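4.2 Theme choice and the handmade share of the party

The most surprising result in our survey concerns how families settle on a theme. We had expected the child's wish to arrive first and the shopping to follow. In 49 of the 363 households the order ran the other way: a parent came across a set of printable signs or a cake topper, showed it to the child, and the theme was born on the spot. These parties were every bit as lively as the rest, and their hosts wrote some of the longest and happiest answers we received (one filled both margins with notes on a dragon made of paper plates).

Theme also shaped how much was made at home. We scored each party on the Halvorsen craft scale, which gives one point for each kind of item the family made itself, from invitations to favor bags, up to a top score of 7. Ocean and forest themes scored high. Both lend themselves to crepe paper, painted cardboard and whatever is growing in the yard, and hosts clearly had fun with them. Themes tied to a film or a game scored lower, with one lovely exception — space parties, where foil, balloons and old boxes went a very long way.

Cakes deserve a paragraph of their own. Families in Jarnitz mostly baked at home and decorated with the children the evening before. Families in Oretti tended to order the cake and put their energy into the table around it. We see no reason to rank one habit over the other, and the children's own ratings, collected on the smiley cards described in Section 3, did not separate them either. What the children did rate highly was having a job. A child who had placed the candles, cut the bunting or filled the favor bags gave the party a higher mark in both towns, and this held for every age group we looked at.

Figure 3. Tabletop setting with two robot arms.
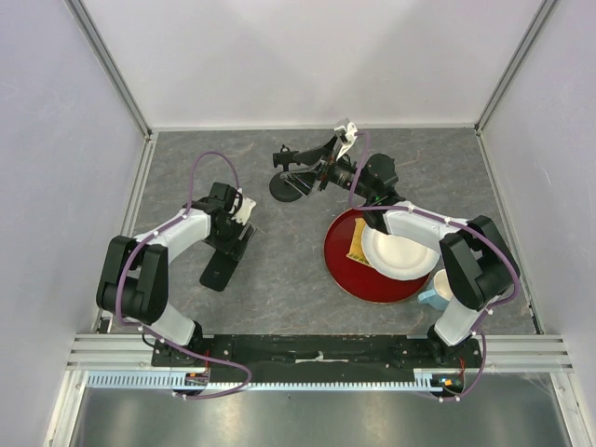

The same pattern turned up in the Wovomero workshops, held in August, where 20 families planned a party from scratch with a fixed box of supplies. Children who chose the color scheme stayed at the table longer and came back to it after snacks. Several groups dropped the theme they had started with halfway through, and we were delighted to see how little this mattered. A pirate map became a treasure trail for fairies, the striped napkins stayed, and the planning rolled on.

One caution is in order. Our families all answered a call for people who like throwing parties, so the scores on the craft scale are likely higher than they would be in a wider group. Hosts who buy everything ready-made, or who book a room and a package, are thin on the ground in our sample. We would love to hear from them, and the shorter form described in Section 6 was written with their schedules in mind.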